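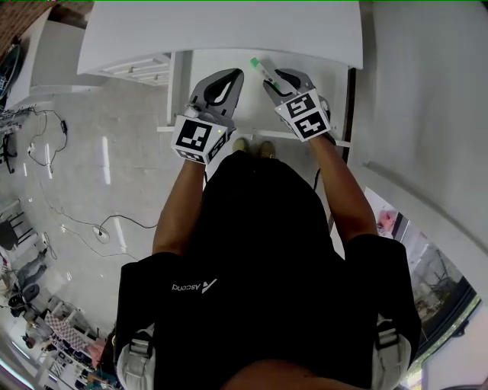

Wednesday, May 4, 2022
Tube caps, Drustitz lot

Torbjørn says the new caps don't leak. I'm not convinced. He ran 25 tubes on their sides overnight and weighed them on the old balance, which drifts more than a slow leak would lose.

Repeating with 120, water only, 37 degrees, four days. Half in the Tinmont caps as a control. Blanks weighed with every batch this time.

Folke wants to order before the results are in. Told him no. The supplier's leak sheet gives no torque, so I'm ignoring it.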